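Nidwood reading room – progress report for June
To: Izzati Osman
From: Ulises Ledesma

Quick one as I'm out at Sustthorpe from 2. Sorting has gone better than I feared. The Chinese-language engineering books are out of their boxes and we're putting them upright in black desktop organisers, spines out where we can, so readers can pull one without the whole lot sliding. Robotics and ROS titles first, they get asked for most.

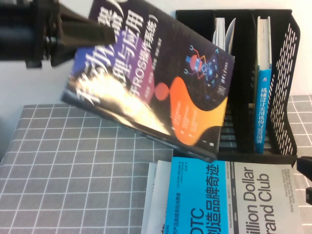 Spend so far is 600 out of the 4000. Nearly all organisers and label stock from Vaveck. Labels came late, second batch still owed, Talha Ansari is chasing. No change to the total.

Catalogue – slower. Ka-ming Kwok is typing titles in Chinese with an English line under each, and the English takes longest. Mechanical design is going in next to robotics, not with general engineering as the plan had it. Please shout if you object, easier to move now then later.
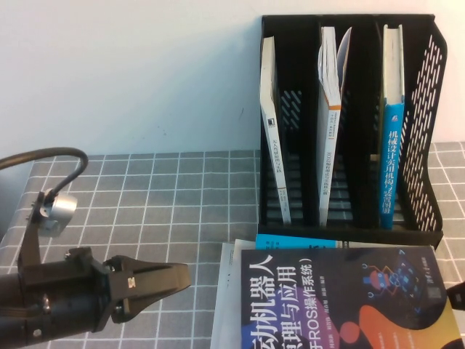 Still to do:
Shelf signs in both languages
Decide on the worn paperbacks – cover them or replace?
Loan slips, Kam-wah Chou has a draft
Second set of organisers for the Alva room

One problem. Several covers carry QR codes and we haven't checked whether any of the links still work. Readers will try them. Would like 8 hours of Talha's time for this, can come out of the training line if you're happy. 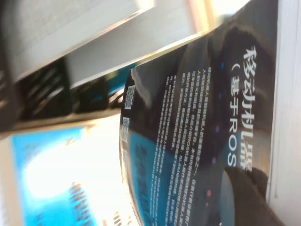
Mobile robots title (based on ROS), QR codes on the cover.

Opening date stays as agreed unless the labels slip again. Recieipts to follow seperately.

Ulises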